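Tirnier Household Tasks Project
Progress report to the Fement program office, 10th May

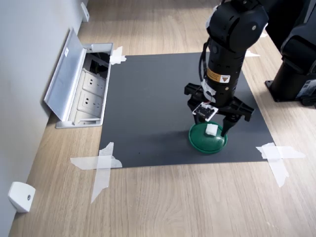

Volkan Ateş replied to our last report that a machine which needs its work laid out for it has not done a chore, it has done half of one, and he asked us to say plainly which half we are paying for. We have tried to answer that below.

Work since December has been on small-object handling: taking a single item out of a bowl, or putting one in, with a two-finger gripper. We chose it as it turns up in most kitchen jobs, from clearing a table to putting away leftovers. We ran 541 trials at the Annamalai site. Of these, 477 ended with the item where it was supposed to be and no help from the operator. The rest are logged by cause. The largest group is fingers touching the rim on the way down and the arm stopping itself. Dropped items come second.

Those figures are for a bowl on a flat mat, within easy reach, with one item in it. They should not be read as a success rate for clearing a table. When we put several items in the same bowl, the arm often picked up two together or pushed one up against the side and lost it. We stopped that series after 20 trials and will go back to it when the new grasp planner from Nonanance is installed.

Speed is still poor. A person does the same pick without thinking about it, and the arm spends most of its time deciding where to come down. Shiny dishes make this worse, as the reflections confuse the depth reading. Matte dishes gave us less trouble, but people own shiny ones and we will keep testing with them.

On the question of which half: the arm can now do the picking up. Finding the dish, getting to it and knowing what should happen to the contents are still done by staff. We do not expect that to change within this grant period.

Spending is within budget. Replacement finger tips cost more than planned and we have moved money from travel to cover them. The planner is 2 weeks behind and the supplier has given us a new delivery date.

Next period: several items per bowl, soft food, and a first run on a standard kitchen counter. We would like the program office to confirm that the counter can be bought from the equipment line.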